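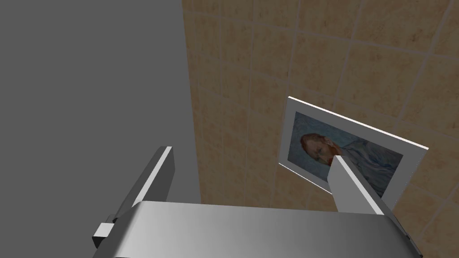
Home | Lists | Archive | Threads | Authors | Help

[Gornine-hall] Re: Re: kitchen floor and the grout question

From: Maeve Hennessy
To: Gornine-hall list
Date: 2 August 2020

Print this message | E-mail this message

Hi all, quick one, typing this between loads of washing so forgive the mess.

Treasa, thanks for the notes. Replies below your bits, then a few things of my own at the end.

Treasa Corrigan wrote:

> Went through the hall kitchen with Tomás last night. The grout
> behind the sink is going again, the whole bottom row. We
> only did it in May! I reckon it was mixed too wet. Tomás
> reckons the wall moves when the urn bench gets leaned on.
> Either way it needs to come out and be done properly this
> time.
>
> Two quotes so far. Costello want 2,350 for the lot, strip
> out, new sheet behind, retile, seal. The other mob, Plolum,
> say 977 but that's regrout and reseal only, no looking
> behind. Can people please say which way they lean before
> I ring anyone back.
>
> Also the floor. Is anyone fussed about the colour?
>
> Treasa

OK. Grout first. I'd lean Costello, even at that price. If there's water getting in behind, then 977 buys us the same job over again next winter. I did my own laundry the cheap way and ended up pulling the lot off, boards were like wet cake underneath. Not saying ours is that bad but we don't know.

Having said that, ask them if they'd split it. Strip out and sheet now, tiles later, we could live with a bare wall for a bit if the sink's usable. Tadhg H has a saw and a free weekend and has offered (his words were "within reason", so don't go mad).

Did anyone keep the leftover tiles from the first job? I thought there were 4 boxes under the stage, behind the trestles. Could be in the shed. If they're gone we'll never match them, that colour was discontinued, the shop in Otura told me when I went in for the bathroom ones. Something close would do for me, it's a kitchen.

Grout colour, please not white again. Grey, sandy, anything. White looks lovely for a fortnight.

Floor: not fussed about colour, very fussed about slip. Whatever we pick has to be ok with wet boots on it. The playgroup come in straight off the grass. Can we get a sample and tip a bucket on it? Tadhg Ó Flaithearta said he'd bring an offcut of what they put down at the Otura clubrooms. Tadhg, is that still on?

Money. Hall account had 2,350 and a bit in it, before the power bill. So if we go Costello that's basically us cleaned out, and the floor waits till after the hall hire starts coming back in. The grant leftover is 626 and I *think* we can spend it on the kitchen, wording says "amenities". Tomás can you check the letter, it's in the blue folder, the fat one.

Other bits while I'm here

- Back door key. The new one sticks. Lift the handle and then turn, dont force it.
- Someone's left a casserole dish, brown with a lid. On the top shelf in the pantry. Please come and get it.
- Hot water is switched off at the board while the wall is suspect. Boil the urn if you need to wash up.
- Bin night has changed for our side of the road, check the calender on the fridge.
- Masks and sign-in sheet still by the front door, please do sign in, there were gaps last week.

If you've got a view on the quotes let me or Treasa know, on list is best so we're not passing messages round. Treasa needs to ring them both back, Costello said they'd hold the price but not for how long.

Oh and the tap. The cold one is dripping again, I've put a washer in but it wants a new seat I think. Might as well get whoever does the wall to do it with the sink out. Treasa could you add that when you ring?

Right, machine's beeping.

Maeve

Previous message | Next message | Back to thread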